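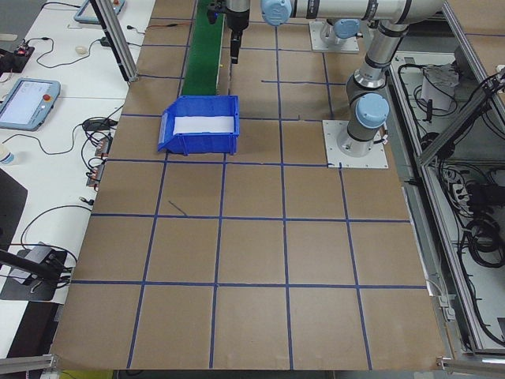
Squared Paper: Laying Out a Work Surface With Kraft and Tape

October 28, 2018
By Trevor Turcotte

A sheet of brown kraft paper is the cheapest bench covering in general use. Add blue tape in both directions and it becomes a coordinate system. A part can be placed, removed and placed again in the same square without a ruler.

The method used at the Oltard shop in Trakelham starts with the paper. It is pulled flat from one end, weighted overnight and fixed at the corners. The long tape lines go down first, the cross lines second. Each line is laid from a pencil tick at either edge and pressed from the middle outward. Stretching the tape is the usual mistake. It contracts afterward and lifts at the ends.

Cells should suit the largest item handled. A storage bin may sit across several of them, in which case the position of one corner is recorded and the rest follows. Stray marks on the paper do no harm, provided they are not mistaken for reference points.

Morin, a supplier of bench materials, sells kraft in rolls 32 inches wide. Wider tables need two runs with a lapped seam, and the seam should fall under a tape line.

Wear shows first in the tape. Ends go ragged, gaps open along a run, and the crossings crumple. A torn stretch can be patched over, but a raised bump will tilt anything light set down on it. Cutting out the damaged length with a sharp blade and butting in a new piece gives a flatter result.

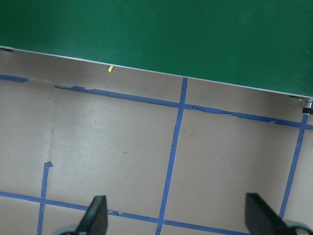

Torn tape on the grid line beside the green tabletop.

Oltard changes its paper every nine weeks and its tape when a line can no longer be read from the end of the bench. The old sheet is kept until the new one has been checked against it.

Last updated: October 28
1482 shares | 2 comments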